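Packing notebook, Festby back room
26/01/2024

Snack box, second attempt. Flora Farquharson wants a method written down so that anyone can pack one of these without asking her, a worthy aim that has so far produced mostly questions for Flora. Working in the room with the exercise bike again, box on the checkered cloth.
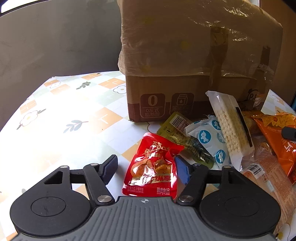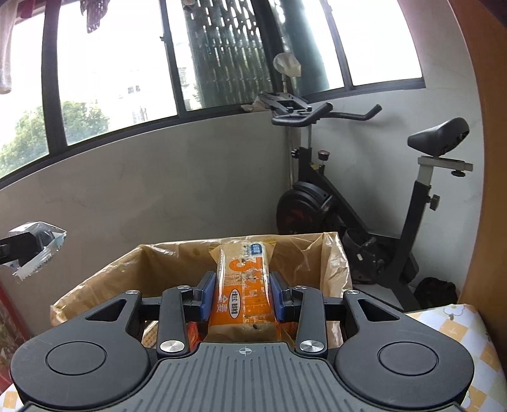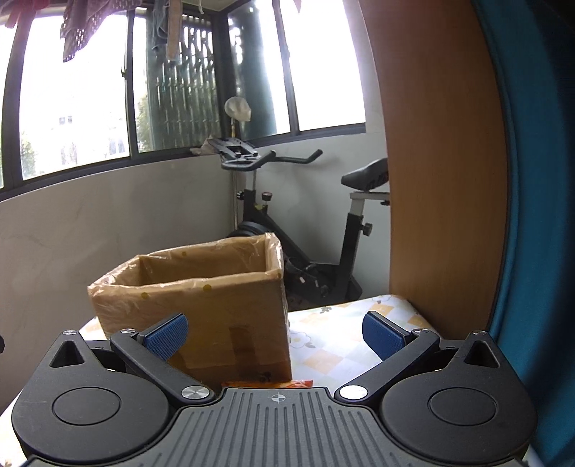
Size of box first. The Pollock carton takes up to 3,000 g according to the sheet from Madell, and I have decided to believe the sheet up to 2,000 and get suspicious after that. Snacks are mostly air anyway. You run out of box long before you run out of grams.

Liner before anything else goes in, with the rim folded well over the edge. If you fold it over by a finger's width it slides back in with the third packet and you get to pack the box twice. Ask me how many times I have packed a box twice.

Order, as it stands today:
Flat, heavy things on the bottom. Vacuum-packed meat goes here and doesn't mind being sat on.
Pillow packets next, standing on their short ends like files in a drawer. Laid flat they look tidy for one layer and then start to skate.
Anything with crackers or wafers on top, and no pushing. The urge to push is strong. Resist, or label the box "crumbs" and charge less.

Shiny foil is the annoying stuff. It slips against other foil and the crimped ends snag on the liner. Turning every second packet upside down helps a bit. Avo's suggestion was to sort by color, and I can report that it makes a very handsome box that bulges on one side.

Gap at the end: leave 14 mm under the flaps. Last July we closed them dead level and they had popped open by the time we'd found the tape. Flora's note from then says 14 as well, in larger handwriting.

To do
- Try a paper liner and a plastic one with the same contents. I suspect paper grips better but I've only got a feeling to go on.
- Decide what happens to the odd packet left over. Current procedure is that it gets eaten, which doesn't scale.
- New roll of tape. The one in the drawer has lost its end and I've lost my patience looking for it.
- Ask Madell if the inside height on the sheet is with the flaps folded or without.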